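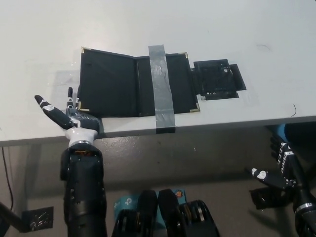
Rule 14 said the fixture must not move. It didn't say what the fixture should be made of, so at Grokthorpe they used duct tape.

Aisyah Halim had come to sign off on the folder test. She had read the standard on the train, all 90 pages of it, and had underlined the word "shall" wherever she suspected nobody had meant it. Lajos Bodnár met her at the door with a clipboard and a visitor badge that said Drilano, the name of a company she had left two years before.

"Close enough," she said, and clipped it on.

The robot stood at the table with one hand open beside the black folder. The task was to close it. Left panel over right, flat, no part of the folder to leave the table. A child could do it, which was the kind of thing people liked to say in front of investors. Aisyah had a nephew who couldn't close a door.

"Why is it taped down?" she asked.

"Fixturing. Rule 14."

"Rule 14 is for the workpiece in a machining cell. It came over from the Kelemen draft when they merged the two documents. It was written for steel."

"It's still Rule 14."

She bent down and looked at the strip where it ran over the edge of the table. The end of it hung down over the lip. "And in an office? Does the customer tape the folder down?"

"The customer isn't certified," Lajos said.

She wrote that down, word for word, and he watched her do it.

They went through the preliminaries. The emergency stop had to be tested by someone other than the operator, so Lajos stepped back and Aisyah pressed it, and the arms went slack, and she signed. The floor had to be clear within arm's reach of the robot. She looked at the floor. Lajos looked at it too.

"Those are flat," he said.

"Is there a rule for flat?"

He turned pages for a while. There was a rule for liquids and a rule for cables and a long one for pets. She wrote "flat things" in the margin with a question mark after it.

"How many runs?"

"The form asks for 100. We've done 900."

"And how many passed?"

"All the ones that counted." He had the grace to look tired. "A run counts if the fixture held. If the tape lets go, that's a fixture failure, and fixture failures go in a separate log. It's in Annex C. Fikance does it the same way."

"Can I see the separate log?"

"Annex C doesn't say we have to keep it."

Aisyah sat down on the edge of a desk. She had spent eleven years on the working group, and she could remember the afternoon they passed Annex C. It had been late October and the heating was off. Somebody had wanted to catch a plane. She had raised her hand with the rest.

"Take the tape off," she said.

"Then it isn't the test."

"I know. Take it off anyway, and run it once. I won't write it on the form."

Lajos put the clipboard down. He looked at the robot, then at the stop button, then at her pen, until she capped it and put it in her pocket. Then he worked a fingernail under the end of the tape and began, slowly, to pull.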